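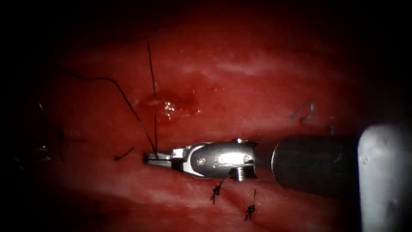 Chapter 12
Wrists, Jaws and Cables

A small gripper at the end of a long shaft has to do two jobs. It has to close on something thin and hold it, and it has to turn so that the jaws meet the work at a useful angle. Surgical instruments are a good place to study both. The jaws are narrow, the wrist sits right behind them, and a straight shaft carries everything else out of the way. Two strands of black suture held between silver jaws ask for very little force, but the jaw faces have to meet evenly or the thread slides out.

In this chapter you will build a larger and much simpler version of such a wrist. It will not be clean enough, strong enough or safe enough for use on any living thing. It is meant for a bench, a practice pad and a spool of black thread.

The design comes from the Clamstead shared workshop, where Vesela Halilović and Kosmas Chatzigeorgiou built the first one over a single August. They named it Vanda. Their first wrist used one cable per joint with a return spring, and it drooped whenever the spring got tired. The second used a pair of cables for each joint, one pulling each way, and that is the layout followed here.

What you will need from earlier chapters

You should have the motor board from Chapter 9 working and be able to move 2 motors at the same time. If your board still resets when both motors start, go back and fix the power supply first. The wrist will make the fault worse.

Terms used in this chapter

Jaw: one of the two gripping parts at the tip.
Wrist: the jointed section between the jaws and the shaft.
Pivot pin: the pin a joint turns on.
Backlash: the amount a motor can turn before the joint starts to move.

12.1 Choosing the pivot pins

Start with the pins, as every other part is drilled to match them. Cut them long and file them down after the wrist has been put together once. A pin that fits tightly in the outer housing and turns freely in the jaw will give the least backlash.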